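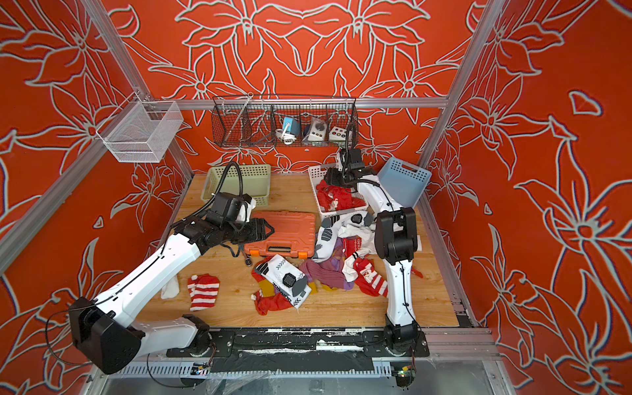

Flenda Laundry Sorting is a set of 50 short sessions about putting small clothes into open containers. Each session has its own folder, with a notes file and a list of items. Containers are perforated plastic baskets or hard cases. Color is recorded per container — sage green, white and light blue for the baskets, orange for the toolbox — and socks are logged by color as well, so a heap of red socks in the white basket is one entry, `socks_red`. Empty baskets are kept in the list with a null value.

Version 15, June 24, 2018. Folder names are lower case. Item names are singular except socks.

Related items
Kaleck Drawer Contents
Shin Folded Towels
Zelora Pantry Shelves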